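Skurnlow-sim list archive
Subject: Re: [skurnlow-sim] how many demos per task before we train?
From: Llinos Prydderch
To: skurnlow-sim list

Wyn Mathias wrote on Tuesday:

> Two things I'd like settled before I book time on the training
> machine.
>
> 1. Efa says we have 200 episodes for the tidy-up tasks. Is that
> recorded or usable? The manifest I pulled only lists the recorded
> ones, and the last time I trained on a raw manifest a good part of
> it was people letting go of the controller and walking off.
>
> 2. The bag. I still don't see why it is in the object set. It's a
> rigid mesh in our setup, it doesn't deform, and a policy that
> learns to grab it in sim will have learned nothing about a real
> plastic bag. I would drop it and spend the time on the drawers.
>
> Wyn

Wyn, all,

On 1: that's recorded. I went through the manifest with Efa yesterday and we marked every episode as keep, trim or drop. The trims are the ones where the task is done but the operator kept recording afterward. Hefin has a script that cuts those at the last gripper command plus a short tail, and he'll run it tonight. Please don't train on anything until the new manifest is up. It will have a column called "reviewed" and you should filter on that. The old file stays where it is so earlier runs can be reproduced.

Drops were mostly dropped objects that rolled out of reach. I kept the episodes where the operator dropped something and then picked it up again. Esben asked for those last month and I agree with him. If every example is clean, the policy has no idea what to do after its first mistake.

On 2: I'd like to keep the bag. You're right that it is rigid and I'm not claiming otherwise. What it gives us is a shape with no handle and no flat side, and one small feature, the knot, that operators treat very differently. Hefin goes for the knot every time. Efa closes on the body from above. That's a spread of strategies on one object, and none of the boxes gives us that.

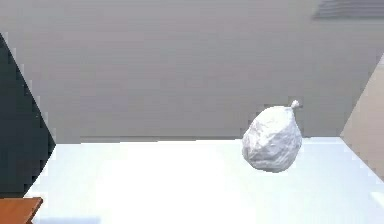
Bag asset on the white table, no arm in view.

There is a problem with it that you didn't mention. White bag on a nearly white table is hard to see at the resolution we feed the encoder. I looked at a few downsampled frames and the outline mostly goes away on the bright side. I don't want to recolor the bag. I'd sooner vary the tabletop, so Esben, could you add the table material to the randomization list? Two or three darker ones would be enough to start. The bag episodes we already have can stay in, labeled as they are.

Now the drawers, where I agree with you that we are thin. The dresser room has had much less recording time than the table, and most of what we have there is operators getting used to the view.
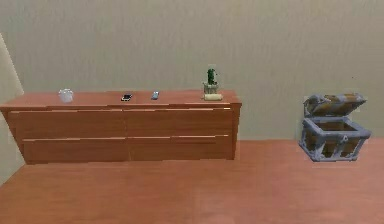
The instructions for that room need work before we collect more. At the moment the text prompt is picked at random from a list somebody wrote in October, and several of them are ambiguous. "Put the small thing away" could mean the phone or the remote, and "away" could mean a drawer or the chest. Operators guess, and they guess differently. I would like each prompt to name one object and one destination. Efa has a draft with seven prompts. She'll post it here and I'd ask people to read it as if they had never used the room.

Also for the dresser: please don't reset by hand between episodes. Use the reset button, which samples new positions. I found a run of five episodes in a row with the cactus in exactly the same spot, and a policy will happily memorize that. If the reset puts two objects into each other, reset again and don't save.

Who is recording this week, as far as I know:

Hefin: dresser, drawer prompts
Efa: dresser, chest prompts
Me: table, once the darker materials are in
Esben: reviewing, not recording

Reviewing should not be done by the person who recorded the episode. I did that with some of mine and was too generous.

Wyn, for your booking, I'd ask for the end of the week. If the machine is only free earlier, take the slot and run the table tasks alone from the reviewed manifest. That would at least tell us whether the trimming script has broken the timestamps, which I am a little worried about.

Llinos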